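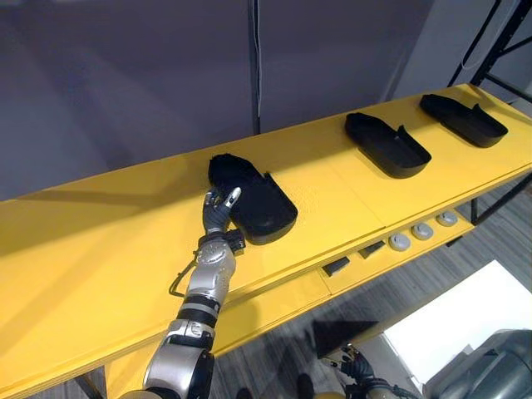

Bravavden releases version 2 of its Wanus planner

October 2018

The software company Bravavden has released the second version of Wanus, its motion planning program for robots with two arms. The new version can change the plan for a hand while the hand is already close to an object. In the first version the arm had to stop, go back to a safe position and start the whole calculation again.

The company says that most of the work went into the last few centimeters before contact. Large movements over a table were already good enough for the users. The problems came at the end, with objects which have a thin wall and no handle. Trays are a typical case. They are low, they have an edge that can be held only in certain places, and when several of them of the same shape stand in a row, the perception software can easily take one for another.

"For a person it is the same tray three times," said Rawiri Gilchrist, who leads the planning group at Bravavden. "For our old software it was sometimes one very long tray, and then the hand went to a place between two of them. We were laughing the first time, but after one week we did not laugh anymore."

Wanus now keeps a separate record for every object it has found on the table, with its position, its direction and how sure the program is about both. The record is updated during the movement. If the direction of the tray is found to be a little different than it was at the start, only the end of the path is calculated new, and the fingers are turned to follow the wall. Gilchrist said that dark trays are still more difficult than light ones, as the inside gives the depth measurement very little to work with. For such cases the program gives more weight to the outer edge.

The tests were made with a list of 585 grasps, which the group repeated with the old and the new version. The old version had to start again from the safe position in 222 of them. With the new version this number was 40. Bravavden did not publish how long each grasp took, but Gilchrist said that speed was not the goal of this release and that some movements have even become slower.

There are also changes in the tools around the planner. The viewer, which is called Pinimon, can now show the planned path and the real path of both arms together, and the user can go back to any moment of a run. Before, the two arms had to be opened in two windows, and it was hard to see which arm was waiting for the other. The files from the first version can be opened, but the settings for the fingers must be entered again by hand.

Users of Nuchit, the older control package of the company, can connect it to the new Wanus through an adapter. The adapter does not support the change of plan during movement. Bravavden said that it will correct errors in Nuchit until January and that no new functions are planned for it.

The next release should bring planning for objects that are held by both hands. Gilchrist did not want to give a date. "First we want to read what the users write to us about this one," he said.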